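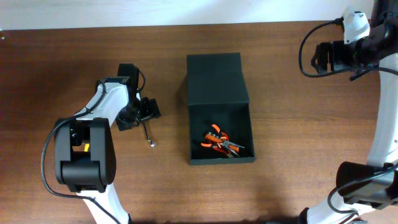 Kustero two-arm bench, tool packing task. Box open, tools in the tray.

Kustero Bench Kit - two-arm packing setup for learning work

Two arms, one table, head-height view. Sold as a full bench or as an arm pair if you already have a table you like. This is the same kit Tradard used for the mixed-tool packing study, and most people writing to us want to know about that, so results first, specs after.

What was tested

Packing hand tools into a lidded box. Pliers and such, handles orange or red, some metal ends pointed. Grippers do fine on one tool on a bare table. Put it on top of other tools and it slides, or the handle catches a wall of the tray. The question was whether a policy does better if it gets corrections from the hard part only, instead of more full demos start to finish.

Method, short version

- 265 full demos, both arms, teleoperated
- then 15 short correction rounds, operator takes over only when a grasp or a drop goes bad
- takeover clips cut to the few seconds around the fix, weighted 2 to 1 against the full demos
- same network, same cameras, nothing else changed

Baseline got extra full demos for the same operator hours. That part matters, please read it before you email us.

Result

Correction-trained policy beat the baseline on the late tools, the ones that go in when the tray already has a pile. On the first tool or two no real difference. Biggest gain was in letting go - baseline tends to open early and high, tool lands across the others. The corrected one goes lower and waits. Scored over 1,000 placements at the Lemdale lab, full table in the write-up.

What it does not show: closing the lid. Lid was open at the start and stayed open in every trial. Also one box only. A second box shape is on the list for March, no promises on the numbers.

Whats in the kit

Two arms with grippers, mounts, cables, head camera and bracket, teleop pair, power supplies. Recording software with the takeover switch already set up, foot pedal or keyboard. Training scripts for the method above. Table is extra. Tools and box not included, use your own.

Setup notes

Mount the arms at opposite sides, workpiece between them. Leave slack in the cables - a tight one pulls on the wrist and you will see it in the data before you see it on the arm. Run the camera check every time someone moves the bracket, even a little. Especialy a little.

Ordering

Ships from Ibarra. Arm pair or full bench, say which. Labs can ask for the dataset without buying anything, same form.

Related items
Kustero Arm Pair, no table
Head camera bracket, spare
Foot pedal for takeover recording
Wrist cable set
Tradard tool packing write-up
Lemdale placement dataset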